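Manta Skuro gris claro: cinco meses de uso en el sofá 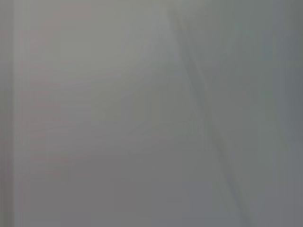

Compré la manta Skuro en marzo para sustituir una de punto que ya estaba llena de enganchones. Quería algo liso, gris, que aguantara lavados frecuentes y que sirviera tanto para taparse como para proteger el asiento del sofá. La he usado a diario desde entonces y escribo ahora porque las opiniones que encontré antes de comprarla eran casi todas de la primera semana, y con una manta eso dice poco.

La pedí en la tienda de Cerna, que la tiene en tres medidas. La mía es la mediana. Llegó doblada en una bolsa de tela con cordón, sin cartón ni perchas. El peso que da el fabricante es de 812 gramos y en la báscula de cocina me salió lo mismo, cosa que me sorprendió para bien. No es una manta pesada. Quien busque sentir peso encima debería mirar otra cosa.

El color

En la web aparece como "gris niebla". En casa cambia bastante según la luz. Por la mañana tira a frío, casi azulado, y con la lámpara encendida se vuelve más cálida. Junto a un cojín rosa palo se ve más beige. No me molesta, pero si alguien quiere combinarla con un gris concreto le recomiendo pedir la muestra, que Cerna manda sin coste si se la pides por correo. Yo la pedí después de tener la manta, para comparar, y el tono coincidía.

El tejido

Es microfibra de pelo corto por las dos caras. El tacto es agradable desde el primer día y no hace ese ruido seco que tienen algunas sintéticas baratas. Los primeros usos soltó pelusa, sobre todo encima de pantalones negros. Después del segundo lavado dejó de hacerlo.

Abriga lo justo. En el salón, con la calefacción apagada y 20 grados, me basta para leer un par de horas. En una noche fría se queda corta como única manta. Transpira regular: si te duermes debajo, te acabas destapando.

Coge electricidad estática en los días secos. Nada grave, pero al doblarla se oye y el pelo se queda levantado. Con el suavizante no mejoró, y además el fabricante lo desaconseja, así que dejé de usarlo.

Lavado y secado

La etiqueta indica agua fría, programa delicado y nada de secadora. La he lavado once o doce veces, siempre con detergente líquido y centrifugado bajo. No ha encogido. La medí al estrenarla y la volví a medir hace poco, y la diferencia no pasa de medio centímetro a lo largo, que puede ser error mío con la cinta.

Tendida dentro de casa tarda una noche. Al aire, en verano, está lista en una mañana. Conviene sacudirla antes de doblarla, porque el pelo queda marcado por las cuerdas y con una sacudida fuerte se levanta casi todo. Las marcas que quedan se van pasando la mano.

Una vez se me fue la mano y la metí a 40 grados con unas toallas. Salió bien de tamaño, pero llena de hilos de toalla que tardé dos lavados en quitar. Desde entonces va sola.

Manchas

El café con leche salió con agua y jabón de manos, sin dejar cerco. El aceite costó más. Puse lavavajillas en la mancha, esperé un rato y fue a la lavadora, y aun así quedó una sombra que solo noto yo. Con chocolate, sin problema.

Las costuras

Es el punto más flojo. El borde lleva un dobladillo sencillo, sin ribete, y en una esquina se soltó el hilo al tercer mes. Escribí a Cerna con una foto y me contestó Yolandi Makhubela en dos días. Me ofreció cambiarla o devolverme 5 euros para arreglarla yo. Elegí lo segundo, di unas puntadas y no se ha movido más. La atención fue correcta, pero un dobladillo doble habría evitado todo el asunto.

Comparada con otras

Antes tuve la Makokha, que cuesta casi el doble y es más gruesa. La Makokha abriga más y el borde está mucho mejor rematado, pero al año tenía bolitas por todas partes y ocupaba media lavadora. La Skuro, de momento, no ha hecho bolitas salvo en la zona donde apoyo los pies.

Mi hermana tiene la de Curkania, de algodón. Es más bonita y más fresca, y en verano la prefiero. Pesa mucho mojada y tarda un día y medio en secarse en su piso, que no tiene terraza.

En la página de la tienda hay una opinión larga firmada por Naledi Dlamini que se queja de que la manta resbala en los sofás de piel. No lo he podido comprobar, el mío es de tela y ahí se sujeta bien. En la silla del despacho, que es de polipiel, sí se me escurre, así que puede que tenga razón.

Lo que me gusta
Ligera y fácil de lavar
Mantiene el tamaño
El tacto sigue casi como al principio
La bolsa sirve para guardarla

Lo que no
Dobladillo débil en las esquinas
Estática con tiempo seco
Pelusa hasta el segundo lavado
El color varía bastante con la luz

Puntuación: 3,5 sobre 5. La volvería a comprar para el sofá y para la siesta. Para la cama, no. Si baja de precio cogeré otra en la medida pequeña para el coche, a ser posible en un gris más oscuro, que este se ensucia pronto donde apoyas las manos.

Actualizo: me preguntan por correo si vale para tapar un sofá de tres plazas entero. La mediana cubre los asientos y cae un poco por delante, pero no llega a los brazos. Para eso hay que ir a la grande.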